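Blocks and Tabletops: A Gallery from the Lomorine Early Learning Collection

The Lomorine collection of children's building materials holds 282 items, most of them blocks, cubes and counting pieces. The gallery was prepared by Juniper Pettigrew, Collections Officer, and last revised on 27 June 2021. Enquiries about loans to schools and community centres may be directed to the front office.

1. Small coloured cubes

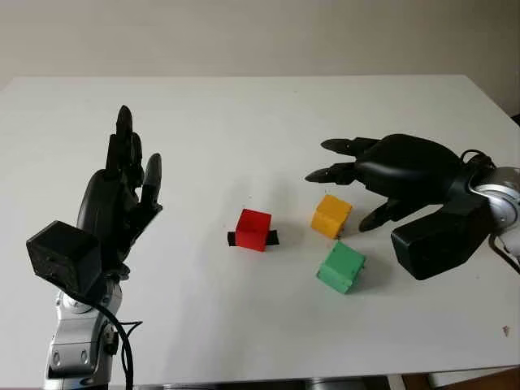

Cubes have been part of the collection from its first year, when the Jacquet family donated a boxed set of 24. They remain the most frequently borrowed pieces. Three small cubes make a suitable first exercise, with a clear white tabletop giving the colours, yellow among them, a plain background. Borrowers are asked to return all cubes in the tray provided.

2. The work table 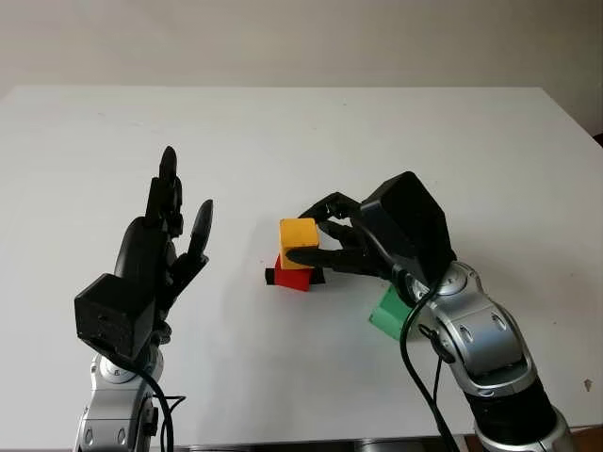 Furniture for block play is selected for its surface before any other quality. A level top with generous space behind the work area allows pieces to be laid out, sorted and moved without crowding. The matte white finish of the table is practical in this respect, although faint grey smudges do show on it and regular wiping with a damp cloth is advised. Abrasive cleaners should not be used.

3. Stacking two blocks

Stacking is introduced once a child is comfortable placing a single block on a mark. The lower piece is positioned first and squared to the mark.
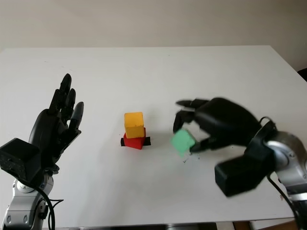 The upper piece is then set down gently and released. The activity card for this exercise, number 11 in the Traltance series, recommends that children work at their own pace and that colours be varied between turns. Cards may be photocopied for classroom use.

4. Placement marks

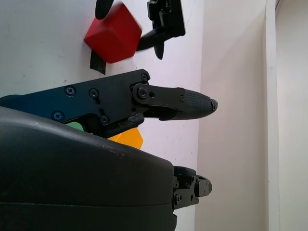
Tape is preferred to chalk or marker for temporary placement marks, as it can be lifted at the end of a session and leaves the outline of the exercise easy to follow. Black is the usual choice on pale surfaces. A short strip is sufficient, as seen near the red cube, and it should be pressed flat along its full length.

Catalogue entries for 279 of the items are available in the reading room. The remainder are held at the Trosico Street annex and may be viewed by appointment.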